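Rapport d'avancement, deuxième période
Projet Ritevell : choix d'un préhenseur et d'un contrôleur pour la manipulation d'objets bas et sombres
À l'attention de Madame Ildikó Medve, fondation Deák
Rédigé par Emese Kerekes, avec les contributions de Dehua Li et de Győző Sipos

Chère Madame Medve,

Vous nous aviez demandé, lors de notre dernier échange, de vous écrire un peu plus longuement que la fois précédente et de ne pas vous épargner les détails de cuisine. Je vous prends au mot (Győző vous dira que je n'avais pas besoin d'encouragement) et je vous remercie au passage de la patience avec laquelle vous avez accueilli notre retard du printemps. Il est rattrapé pour l'essentiel, et les pages qui suivent disent où nous en sommes.

Ce qui était prévu

Pour cette période, la convention prévoyait la comparaison de deux préhenseurs en simulation, sur le même bras Franka Emika, avec deux contrôleurs différents. Le premier préhenseur est la pince courte que nous appelons Urkia, du nom que lui avait donné Botond Mészáros quand il en a dessiné les doigts. Le second, Zedora, a des doigts plus longs et une course d'ouverture plus grande, mais il se montre aussi plus encombrant dès qu'il faut descendre près d'une surface. Côté commande, nous opposons un contrôleur en position, très classique, à un contrôleur en impédance que Dehua a repris presque entièrement pendant l'été.

Le plan comptait 3000 essais pour l'ensemble de la campagne. Nous en avons lancé 2000 à ce jour. Le millier restant concerne surtout Zedora avec la commande en impédance, combinaison que nous avons volontairement gardée pour la fin, le temps que les réglages se stabilisent.

Ce que nous avons fait

La première moitié de la période est passée à reconstruire la scène. Je sais que cela paraît peu glorieux dans un rapport, mais l'ancienne version avait un éclairage uniforme qui flattait beaucoup nos résultats de vision : tout était clair, tout se détachait, et la détection donnait des scores que je n'aurais pas osé vous montrer sans rougir. Győző a donc remis des ombres franches, avec des bords nets, et un fond texturé derrière le plan de travail. Il a aussi introduit des objets noirs sans marquage ni poignée, ceux-là mêmes qui posaient problème à votre partenaire industriel.

Le changement a été brutal pour la caméra fixe. Quand la pince, noire elle aussi, arrive au-dessus d'un bloc noir, le contour des doigts se perd et l'estimation de pose se met à hésiter entre le bord de l'objet et celui de l'outil. Nous nous y attendions un peu, mais pas à ce point. Dehua a passé un dimanche entier à relire les séquences une à une avant de nous écrire, vers vingt-trois heures, qu'il fallait arrêter de demander à l'image ce que le bras savait déjà. 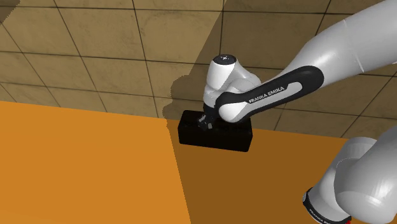
Nous avons retenu cette idée. La position de l'outil est désormais tirée de la cinématique du bras, et la caméra ne sert plus qu'à localiser l'objet pendant l'approche, avant que la pince ne le recouvre. Une fois les doigts au-dessus du bloc, l'estimation est figée et c'est la commande qui prend le relais. Cela demande un étalonnage soigné entre la caméra et la base du bras, et nous avons eu quelques journées pénibles à cause d'un repère inversé dans un fichier de configuration (l'erreur était de moi, je préfère le dire tout de suite).

Premiers résultats

Parmi les essais lancés, 1341 ont abouti à une prise correcte, c'est-à-dire un objet saisi, soulevé et tenu jusqu'à la fin du délai fixé. Je vous invite à lire ce nombre avec prudence, parce qu'il mélange les essais d'avant et d'après la modification de la vision, et que les deux préhenseurs n'y sont pas représentés à parts égales. Nous vous donnerons la ventilation complète quand la campagne sera close. Il nous semblait malhonnête de publier dès maintenant un classement que les essais restants pourraient renverser.

Quelques tendances se dessinent tout de même. Urkia se comporte bien sur les objets longs et bas. Ses doigts courts supportent mieux une légère erreur d'orientation, et lorsque le bloc est posé un peu de travers, la pince le redresse souvent d'elle-même en se fermant. Zedora prend l'avantage sur les objets larges, ce qui ne surprendra personne, mais il touche plus facilement le plan de travail en fin de descente.

Nous avons classé à part 356 échecs dus à un contact prématuré entre un doigt et la table. La plupart viennent de la commande en position, qui continue d'appuyer avec beaucoup de conviction là où la commande en impédance cède et se rattrape. C'est le résultat qui nous a le plus encouragés, car il justifie après coup le temps passé par Dehua sur son contrôleur. Il y a un revers : le contrôleur souple est plus lent à se stabiliser, et sur les objets placés loin de la base, près du bord opposé du plateau, il oscille encore assez pour manquer des prises que l'autre réussit.

Difficultés et écarts par rapport au plan

Trois points méritent votre attention. Le frottement entre les doigts et les objets reste mal connu. Nous utilisons pour l'instant une valeur unique, et Botond pense, à juste titre selon moi, qu'elle est trop généreuse pour une surface lisse. Il prépare un jeu de valeurs plus sévères.

Ensuite, le temps de calcul. Les ombres et la texture du fond ont alourdi le rendu, et nos nuits de calcul débordent sur la matinée. Győző a obtenu que les images ne soient plus produites que pendant l'approche, ce qui nous a bien soulagés, mais nous restons au-dessus de l'estimation initiale. Aucun crédit supplémentaire n'est demandé à ce titre ; nous avons réaffecté une partie de la ligne déplacements, comme la convention nous y autorise.

Enfin, nous n'avons pas commencé la comparaison des caméras embarquées. Elle figurait au programme comme tâche facultative et je voudrais vous proposer de la reporter à la troisième période. La caméra au poignet résoudrait peut-être une partie de nos ennuis de contraste, mais je crains qu'en l'ajoutant maintenant nous ne sachions plus à quoi attribuer les progrès.

Suite des travaux

D'ici à la fin de septembre, nous comptons terminer les essais restants, reprendre une sélection de cas avec le nouveau frottement, et rejouer à l'identique les échecs par contact prématuré avec les deux contrôleurs. Botond aimerait en profiter pour essayer des bouts de doigts plus fins sur Zedora. J'ai dit oui, à condition que la géométrie d'origine reste la référence du rapport.

Le passage sur le bras réel est maintenu pour la troisième période. Nous aurions besoin, pour bien le préparer, de connaître les dimensions définitives des boîtiers de votre partenaire, ainsi que leur masse à vide. Si vous pouviez lui transmettre la demande, cela nous éviterait de travailler sur des blocs dont les proportions ne lui parleraient pas.

Je joins à cet envoi le tableau des dépenses et le journal des réglages tenu par Dehua, qui est plus sec que ma prose mais beaucoup plus complet. Toute l'équipe se réjouit de vous recevoir quand votre emploi du temps le permettra, et nous pourrons alors faire tourner devant vous quelques séquences, y compris celles qui échouent, car ce sont souvent celles dont nous parlons le plus longtemps.

Avec toute notre gratitude pour votre soutien,

Emese Kerekes
Responsable du projet Ritevell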